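Tulorlow Play Kitchen

Okay, so this is the one I get the most emails about, and I'm happy to talk about it all day, because it's the kitchen we had at home before I ever started selling them (my two fought over the microwave for an entire winter!).

It's a pretend kitchen with a cooktop, a sink, a range hood and a microwave, all in one piece of furniture. The colors are quiet: gray, white, black and light wood. I like that. You can stick it in a corner of the living room and it gets along with your couch.

The hood is my favorite bit. Most play kitchens skip it, or give you a flat board with a fan drawn on. The Tulorlow has a proper chimney shape that widens out over the cooktop, and a long white control panel across the front with a plus, a minus and two round black buttons. Kids go straight for it. Mine would turn the "fan" up whenever anybody burned the soup, and somebody always burned the soup.

Then there's the microwave, with a curved gray handle and a number keypad. The display says 01:30, so everything in our house took a minute and a half, including a whole turkey.

The wall behind the cooktop is printed with a staggered tile pattern in thin dark lines. It wipes down with a damp cloth. Please don't use scouring pads on it, I had one customer do that and we were both sad. The wooden spatula and spoon hang from under the hood, and yes, they come in the box. Pots and play food don't. I usually point people to the Nornov pan set, which fits the cooktop nicely.

Putting it together: give yourself an evening. There are a lot of screws and the hood goes on last. Wulan Purba wrote to me that she did hers on a Wednesday night after bedtime with a cup of tea and a hand screwdriver, and it was standing by breakfast. If you use a drill, keep it on the low setting, the wood is soft around the holes. Leave the backsplash loose until the side posts are in, then slide it down and tighten everything up.

The big box measures 100 cm on its longest side, so check your trunk if you're picking up from the shop. Delivery is free on orders over $200. Missing a part? Email me the number from the instruction sheet and I'll mail it out, no need to send the kitchen back. I keep spare handles and utensils on the shelf all year, and the spoon is the piece that goes missing most. I'm on my third one at home.

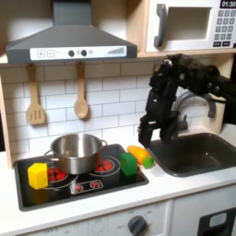 I've started stocking the replacement spoon and spatula as a pair too, so if you only need those, put a note in your order and I'll drop them in with whatever else you're getting. December is slow for spare parts, so try to ask before then.

Contact Saimi Tuominen | © Wieczorek Toys | Back to top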